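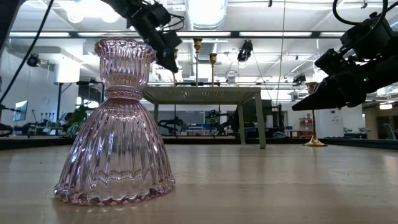 Glass is where a gripper test stops being polite. I spent two days at Trilero, a small outfit in Pasatholm that tries out other people's hardware for a living, and most of what I wrote down was about glass. Cardboard boxes, fine. Wood blocks, fine. Then you put something like the pinkish ribbed candle holder in front of a pair of arms, with its beaded foot and that narrow twisted waist and a ruffled lip on top, and everyone in the room gets quieter. Where do you grab it? The waist, says one camp. The cup, says the other. They've been having this argument since April.

The question they were paid to answer sounds dull. A distributor called Purlow ships housewares, a lot of it breakable, a lot of it oddly shaped, and wants to know which fingers to buy. Two candidates. Both two-finger, both black, both electric, and from across the room I could not tell you which was which. The Ahonen is the cheaper one with stiff fingers and a motor that reports its current 500 times a second. The other is Trilero's own design, built in house, with softer pads and slower hands. Yes, they're testing their own gripper against somebody else's. I raised it. Vilja Tikkanen, who runs the trials, had clearly been asked before.

"Purlow picks the objects, Purlow gets the raw logs," she said. "If ours is bad they'll see it before I do."

So. Day one.

Morning is all calibration, which makes for bad reading so I'll be quick. Cameras get lined up to the arms. The arms get lined up to each other. Joonas Heiskanen does this with a printed board and a lot of muttering, and when the error comes out too high he does it again. It came out too high. He did it again. I got coffee. When I came back he was on round four and had found a loose screw on a camera mount, which he showed me in the palm of his hand like a bad tooth.

Then candlesticks. Brass is the easy part of the order, or it should be. Thin stem, heavy foot, nothing to shatter. The stiff fingers close on the stem and that's that. But brass is shiny and the depth camera hates shiny. It sees holes where there's metal. On the first few tries the arm went for a spot next to the stem, closed on air, and lifted away very smoothly with nothing at all. The software marked the pick a success. Heiskanen swore in Finnish and then, for my benefit, in English.

The fix was finger position. If the fingers stop sooner than they should, there's something between them. If they close all the way, there isn't. Both grippers report this. Only the Ahonen reports it fast enough to catch a thin stem slipping halfway through a lift, and that was the first real point either side scored all day.

Lunch was late. Soup.

Afternoon, glass. Tikkanen's rule is that glass gets done by hand first, meaning a person drives the arms with a pair of controllers and the computer only watches. The driver was Arturo Palumbo, who used to fit kitchens and has the steadiest wrists I've ever seen. He doesn't look at the screen much. He looks at the fingers.

He goes for the waist. Every time. "It's the only place it tells you where it is," he said, and I made him say it again because I wasn't sure I'd got it. What he means: the ribs on the wide part are slick and they slope, so a squeeze there pushes the piece down and out of the fingers. The narrow part has wider glass over it and under it. If it slides, it slides until it hits something wider, and stops.

Sointu Jääskeläinen disagrees. She writes the grasp planner and wants the cup. Her case is that Purlow packs these into fitted trays, foot first, and an arm holding the waist has to bring its knuckles down between the tray walls. There's no room. Hold the cup and you can set it down clean. "Arturo is very good at picking things up," she said. "Somebody has to put them down too."

They're both right, as far as I could tell. Tikkanen's answer was to run it both ways with both grippers and stop talking about it.

Day two was that. A long day. 328 picks on the sheet by the time they shut the arms off, glass only, and 51 of those were marked bad. Bad here covers everything from a dropped piece to a wobble that Tikkanen didn't like the look of. She's strict. Drops were rare and they were all onto foam. One piece chipped on the rim and got retired to the window sill, where it holds pens now.

What the sheet says, near as I can copy it. The Ahonen was better at the waist. Stiff fingers go in straight and stay where you put them, and the fast current reading meant Jääskeläinen could stop the squeeze teh moment it touched. At the cup it was poor. The lip is wavy, so two flat hard fingers only touch at a couple of high spots, and the piece tips. Trilero's pads did the reverse. They sink into the ribs a little and hold the cup well, but they're fat, and at the waist they kept bumping the wide part below on the way in.

Neither gripper won, then, and I could see that going down badly at Purlow, where they want one part number. Oona Suominen handles the account there and came by at 4 in the afternoon to watch. She stood with her coat on for the best part of an hour. Asked good questions. What do the pads cost, how long do they last, who changes them, does the line stop while they do. The pads wear. She did not love that.

Her last question was the one I'd been too shy to ask: why not put one of each on, a stiff pair on the left arm and soft on the right? Pick with one, pass it across, place with the other. Silence, then everybody talking at once. It's slower, Heiskanen said. It's a handover, and handovers are where things get dropped, Palumbo said, but he was already reaching for the controllers.

He did it by hand, three times in a row. Left arm takes the waist and lifts. Right arm comes in over the top and takes the cup. A pause, both holding, and this is the nasty bit becuase two arms gripping one piece of glass will fight each other if either is off by a hair. All that calibration in the morning suddenly made sense to me. Then left lets go. Slow as anything. It worked three times and Suominen took her coat off.

Whether the planner can do it alone is another matter. Jääskeläinen thinks she needs a wrist sensor on at least one arm to feel the two pulling against each other. Heiskanen thinks the motor current is enough if you filter it properly. They've ordered the sensor anyway. Purlow has agreed to another round, with taller pieces and a few things with handles, and Tikkanen has already asked them to please not send any more brass till the depth camera's been swapped out.

I left while they were still packing up. Palumbo was wrapping the glass himself, two sheets of paper each, holding every one by the waist.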